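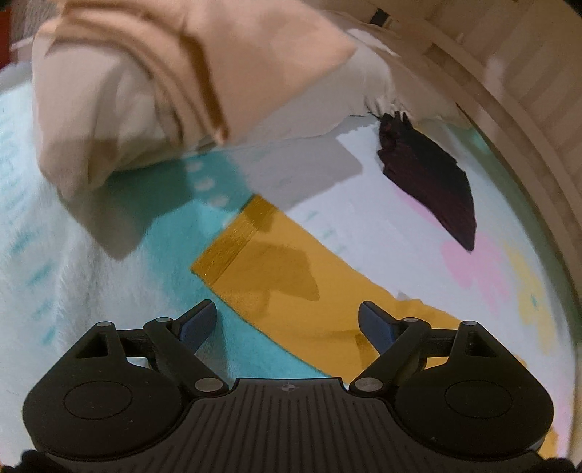 Hitalmont stellt Prüfverfahren für Bettwäsche und Heimtextilien um

Fundavon, 13. Dezember 2019

Die Hitalmont Textilprüfung GmbH prüft Bettüberwürfe, Decken und gefärbte Baumwollgewebe künftig nach einem überarbeiteten Ablauf. Die Umstellung betrifft die Bestimmung der Farbechtheit, der Maßänderung nach dem Waschen und der Scheuerbeständigkeit. Auftraggeber erhalten die Ergebnisse aller drei Prüfungen in einem gemeinsamen Bericht.

Bisher wurden die Proben je Prüfung getrennt zugeschnitten und konditioniert. Nach dem neuen Ablauf werden sämtliche Prüflinge aus einem einzigen Warenabschnitt entnommen. Die erforderliche Mindestmenge sinkt dadurch auf 2 Quadratmeter je Farbstellung. Bei gemusterter Ware muss der Abschnitt mindestens einen vollständigen Rapport enthalten. Mehrfarbige Artikel werden an der hellsten und an der dunkelsten Stelle beurteilt.

Die Bearbeitungszeit beträgt 10 Arbeitstage ab Eingang der Ware. Eilaufträge sind gegen Aufpreis möglich, ausgenommen Artikel mit Füllung.

Der Ablauf wurde im November am Standort Cindmont abgeschlossen erprobt. Geprüft wurden 56 Artikel von Webereien und Konfektionären, darunter Leinen, Satin und Mischgewebe mit Elastananteil. »Die Streuung zwischen den Wiederholungsmessungen liegt bei Geweben innerhalb unserer Vorgaben. Für Maschenware passen wir die Einspannung noch an«, erklärt Laborleiter Béla Katona. Maschenware wird bis auf Weiteres nach dem bisherigen Ablauf bearbeitet.

Bestehende Rahmenverträge gelten unverändert. Rückstellmuster bewahrt das Labor weiterhin zwei Jahre auf. Die Zuordnung der Muster erfolgt über die Datenbank Nyamweya, auf die Auftraggeber mit ihrer Kundennummer lesend zugreifen können.

Ansprechpartner für Rückfragen:
Mawuli Darko
Kundenbetreuung Heimtextilien
Hitalmont Textilprüfung GmbH, Fundavon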